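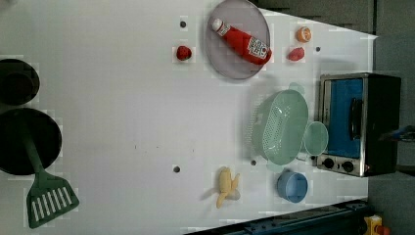

Overhead view of the table, ketchup on the plate

Arm keeps missing the ketchup bottle, is it my table?

Posted by sarkville_dad, 10/21/24

Hi all! I've been building a little pick-and-place setup in the garage with my kids' play kitchen stuff (they've moved on to Legos, so I'm allowed). The gripper does great on the banana and the tomato. It can't get the ketchup bottle when it's lying across the plate, though. It comes in from above, closes too high, and slides off the cap end. I've redone the calibration 7 times now and the fruit keeps getting better and the bottle doesn't.

My table is white and I think I'm getting glare. I also drilled a few holes in the top for an old fixture, and I wonder if the software is picking those up as objects. Do I need to fill them? I'd love to not repaint the whole thing, my wife already thinks this garage is a lost cause.

Elli Heinonen

Leave the holes alone for now. If they were the trouble you'd see it on the fruit too, and you say the fruit is fine. My guess is your height estimate. The bottle is up on a plate, and if your code assumes everything sits right on the tabletop it'll be wrong by however thick that plate is, plus a bit for the rim. Put the bottle straight on the table and try 10 or 20 grabs. If it works there, you have your answer, and you can just add an offset for anything on the plate.

Also, where are you telling it to grab? I'd go for the middle of the bottle, well away from the cap. Mine was at 185 grams with some rice in it and it tipped every time I grabbed near an end.

jenkins_bench

paint it matte gray, i did mine in february and never looked back. white tops are a pain

sarkville_dad

Elli, it was the plate!! Bottle on the bare table, no misses all evening. Now I have to figure out how to do the offset without breaking the tomato.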